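Search products and notes

Nornley Petek – Wrist View Grasp Recording Kit

The Petek kit is a set of software and mounting parts for laboratories which record manipulation demonstrations with a two-finger gripper. It was made at Nornley for our own study on early release, and we sell it in the same form in which we used it. On this page we describe the method behind it, because most of our customers ask first for the method and only after for the price.

The question of the study was simple. When a policy is trained on wrist views only, how much does it depend on seeing its own fingers? In many published setups the camera is placed so that the fingers take a small part of the view. We went in the other direction. The fingers and a good part of the housing stay in view all the time, and the object is often half hidden between them. It is not comfortable to look at for a person, but the policy gets the finger opening directly from the picture, and it does not need a separate reading from the encoder.

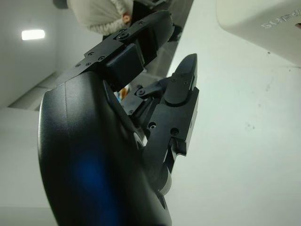
Finger linkages and palm in the wrist view, with a small orange and blue object partly hidden behind them.

We recorded 2518 demonstrations of pick and place with small objects. After checking, 1537 were kept for training. The others were removed for one of these faults: the start of the recording was missing, the operator changed the grasp more than two times, or the time stamps of camera and arm did not agree. The checking tool which does this sorting is included in the kit, and its limits can be changed in a plain text file.

For comparison we trained the same policy two times. In the first training the views were used as recorded. In the second one a mask covered the fingers. On the held-out tasks the unmasked policy released the object too early in 13 of 90 trials. The masked policy did it clearly more often, mostly with flat objects, where the contact is difficult to see even for the operator. We did not find a difference in the reaching phase – the arm arrived to the object equally well in both cases.

One result we did not expect. Dust on the fingertips and crumbs on the table did not disturb the policy, as long as the training recordings also had them. A policy trained only on clean recordings became less sure when we tested it on a used table. For this reason we advise to clean the lens before every session, but not to clean the work surface too carefully.
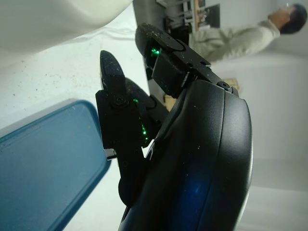

Velimir Angelovski wrote to us that his group repeated the masked comparison at Larnolitz with softer fingertips and found a smaller effect than ours. He thinks the soft material moves so much at contact that even a small visible strip of it is enough, and he asks if our mask should be made narrower before we say something general. We agree this is a fair point. The mask width is now a setting in the software, and we would be glad to receive results from other groups who try it.

What is in the kit
Camera bracket for the wrist, with screws
Recording software and checking tool
Finger mask generator
Training settings used in the study
Printed guide, in English

What is not in the kit
The arm, the gripper, the camera and the computer. Please write to us before ordering if your gripper has more than two fingers – the bracket will probably fit, but the mask generator does not support it yet.

Calibration
The camera position must be calibrated one time after mounting and again after every removal of the bracket. The procedure is described in the second chapter of the guide. If the bracket was only tightened, a short check is enough.

Version
The present version is from November 2022. Customers who have the April version can get the new checking tool without payment. Old recordings can be opened in the new version, but they must be sorted again.

Contact for technical questions: Nanami Sasaki, Nornley, Wivulstead office. For orders and delivery: Fatos Kadrić, same address.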